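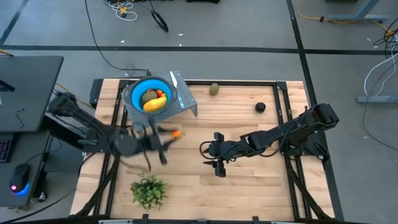

Figure 1. Fruit and tomatoes in a blue colander, with a kitchen knife beside it.

Household Storage of Fresh Produce and its Effect on Food Waste
Project report submitted by Innes Baxter
Supervisor: Davina Dow

1. Background
Fresh fruit and vegetables are thrown away in most homes, often before they are unfit to eat. This project examined whether simple written advice on storage would reduce the amount discarded. Work began in January and covered 39 households in the Oter district.

2. Method
Each household kept a diary for 3 weeks. Entries gave the item, its weight in grams and the reason for disposal. At the end of the first week, a printed sheet on storage was delivered to every home. It dealt with the use of the refrigerator, the ripening of fruit at room temperature and the separation of bananas from other produce. Items weighing under 100 grams were entered together as a daily total.

3. Results
The diaries contained 3,141 entries. Soft fruit and salad leaves were discarded most often, and mould was the reason most commonly given. Waste fell after the sheet was delivered – chiefly in homes that had previously kept all produce in one place. Little change was recorded for root vegetables.

4. Limitations
There was no comparison group, and keeping a diary may in itself have altered habits. Several diaries lacked weights for the final weekend. These were left out of the totals by weight but kept in the count of entries.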